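# Two Arms, One Tray, and a Pile of Insoles

The shared workshop in Cadisham takes up the ground floor of a former print shop. Most of the members build furniture or fix bikes. Volkan Aydoğan and Jagadeesh Nadar build robots, and for the past year their project has been Titus, a two-armed sorting bench that they work on after their day jobs.

Aydoğan repairs elevators. Nadar keeps the books for Devadiga, a small company that sells slippers and insoles by mail. The job they picked for Titus came from Nadar's work: insoles arrive mixed and have to go into trays by color. It is dull work for a person and surprisingly hard for a machine.

"A wooden block is always the same block," Nadar says. "An insole bends when you pick it up. Then it bends some other way when you put it down."

## Starting with fuzzy things

The first tests used cardboard cutouts, and they went well enough that the pair moved on too quickly. Real insoles have pile on top and an overlock stitch around the border. Aydoğan tried rubber pads on the fingers first. They grabbed the pile and wouldn't let go, so he went back to plain black fingers that taper to a point and slide under the stitched edge.

Black insoles go in the white tray. Gray and yellow ones stay out on the marble-patterned surface until their turn.

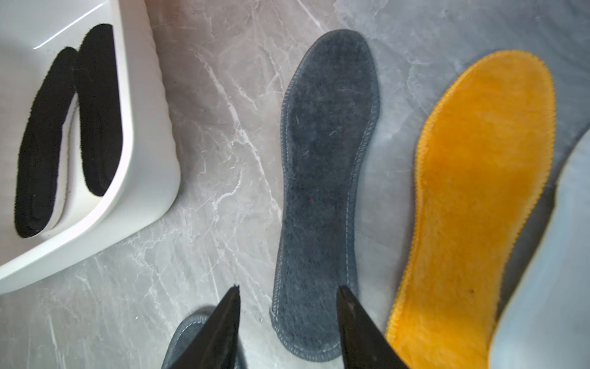 ## What the cameras do

Each arm carries a small camera near its gripper. Nadar wrote the first version of the software to use only those, and the arms did fine until something blocked the view. Up close, a dark slipper can take over a good part of the picture, and a plush edge next to it reads as more of the same thing. The software would pick a spot to grip between two items and come up with both, or neither.

They now use a third view from outside the bench, which gives the software the layout before an arm moves in. The wrist cameras take over for the last few inches. Nadar says the change took him most of a winter, much of it spent getting the views to agree on where the corner of a tray was.

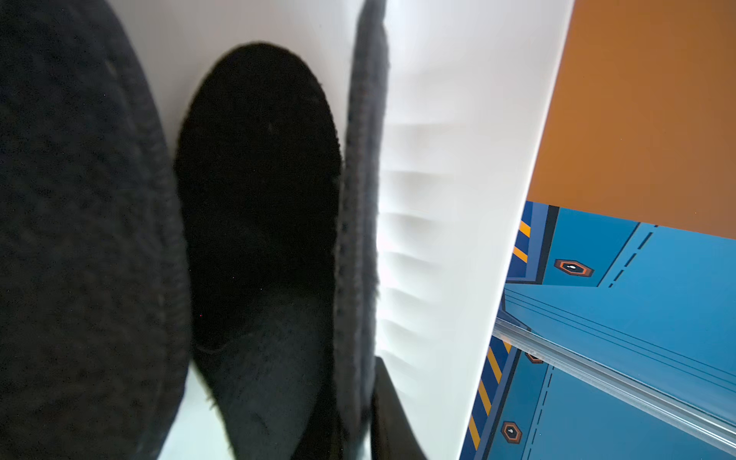 Slippers are still the weak point. They have an opening, a lining and a sole, and the right place to hold one depends on how it landed. Aydoğan wants the gripper to put one finger inside and one outside. Nadar would prefer to pinch the heel. They have tried both and kept notes on both, and they haven't settled it.

## The bench itself

Aluminum rails and corner posts make up the skeleton. The orange and blue panels started out as bare board, and the two men added the stripes, chevrons and hexagons later. Nadar likes the strong colors for another reason: dark gray felt stands out well against them.

Both arms bolt to the front rail, one on each side. The controller is an Iledico board bought secondhand, and it has been the most reliable part of the build. Wiring has been the least reliable. Aydoğan left plenty of slack in the cables after an early run pulled a connector out at the elbow.

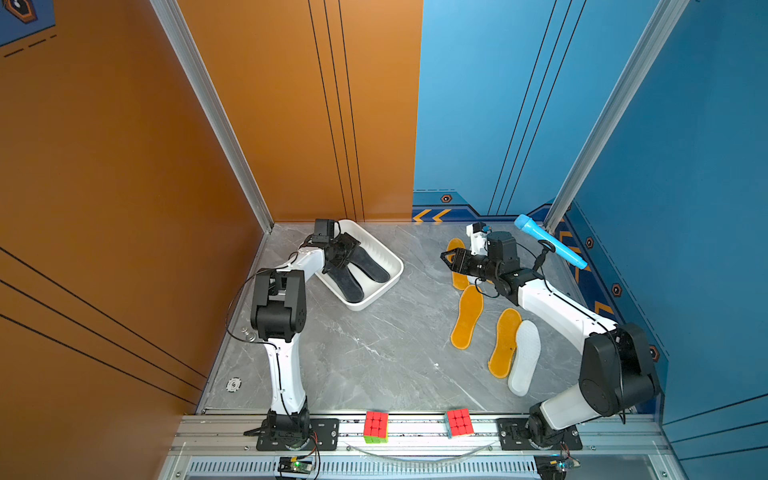 By his count the build has cost $1,842 so far, not including tools the workshop already had. The longest test session ran to 280 picks, and 178 of them went right on the first try. The misses were mostly insoles lying on top of each other.

The next job is a routine for stacked pieces, where one arm holds the bottom insole still and the other lifts the top one away. Aydoğan has it working slowly with felt. The shaggy pile still sticks to itself, and he is cutting a narrower set of fingers to try on it. They hope to have those fitted by December, when the workshop holds its open evening and Titus will get a table near the door.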